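Small arms, shared benches: questions we keep getting

Maintained by Farhad Shojaei for the Gasham workshop. Last changed August 17, 2024.

Most of the rules on this page exist because a rule we had before didn't do its job. If you think one of them is pointless, write and say so. Two have gone that way already.

The arms are tiny. Do the rules really apply?

Yes. People hear "desktop arm" and think of a toy. A small motor with a long link on it can still trap a finger against a table, and the wrist end moves faster than you expect when somebody sends it a bad target. What I don't accept is the opposite habit of copying the rulebook for a car plant and hoping the length of it impresses visitors. We have 14 rules. I would like fewer.

The supplier says the arms are "collaborative". Doesn't that settle it?

No. It's a word on a sales page. Whether it is safe to work next to an arm depends on the arm, what it is holding, how fast it is going and where your head is. Change the gripper and the old answer is gone. Ask for the test figures at the speed you plan to use. If they send you a brochure, you have learned something about the supplier.

Do you follow a published standard?

We read them and we use the parts on risk assessment. We don't claim to meet any standard, and I'm wary of small workshops that do. Ask who checked, and when. If the answer is a spreadsheet the owner filled in, treat it as a spreadsheet.

What is different about two arms in one cell?

Each arm can be perfectly well behaved alone and still be a nuisance as half of a pair. Most controllers on small kit know nothing about the other arm unless you tell them. Our rules for pairs are these:

1. One stop button cuts both arms. Two buttons, one each, is not allowed, however neatly they are labelled.

2. The limits for each arm are written down, including the bit in the middle that both can reach. Only one arm enters that bit at a time, unless the task is a handover.

3. Handovers are run at the slow setting until 6 clean runs in a row have been logged. A run where you "just nudged it" is not clean.

With both arms on the front rail, as in our cell, the grippers meet over the centre of the table, and a small part between them leaves very little room for a wrong move on either side.
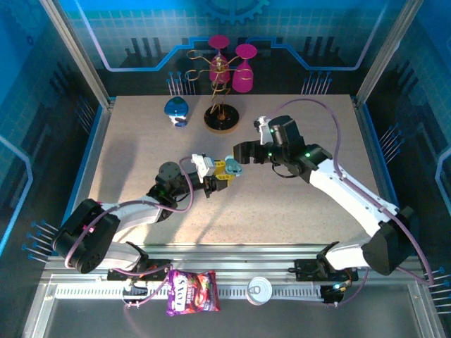
4. Cables are checked through the whole movement, by hand and with the power off, before the first run of the day. A loop that clears everything at rest tells you nothing about the far end of the reach.

5. Whoever starts the program stays within reach of the stop. Watching on a phone from the kitchen does not count, and yes, we have had that argument.

Can I leave things on the table that aren't part of the task?

If they are in the plan for the run, yes. Extra objects are often the point, as an arm that only copes with a bare table isn't much use. Write them on the sheet. Anything not on the sheet comes out of reach of the arms before you start, and that includes your lunch.

Is a software stop good enough?

No. Use it to pause. The stop has to work when the software is the thing that has gone wrong. I have sat through three demonstrations of the Nitidow control package and each time was told the on-screen button was "equivalent". I asked for the network cable to be pulled out during a move. They didn't want to.

What about the Mousavi checklist?

It's fine as far as it goes. It has a good page on clamping and a weak one on people. Half the boxes ask if a document exists, and a box like that gets ticked by everyone. We kept the clamping page and threw out the rest.

How often do you recheck the mounts?

Every 300 running hours, and after any knock. The number came from our own log of loosened bolts, so please don't copy it. Keep a log and get your own.

Gallico offers a certificate course. Is it worth the money?

I've seen the outline and I'm not persuaded. Most of it is slides. A morning of pressing the stop at awkward moments would teach people more. If your insurer insists on a certificate, ask them which one they accept before you pay anybody.

Who can change a rule?

Anyone who uses the cell can propose it, in writing, with the incident or the measurement behind it. "Best practice" on its own isn't a reason and will be sent back. Changes go up on the board by the door for 2 weeks before they count.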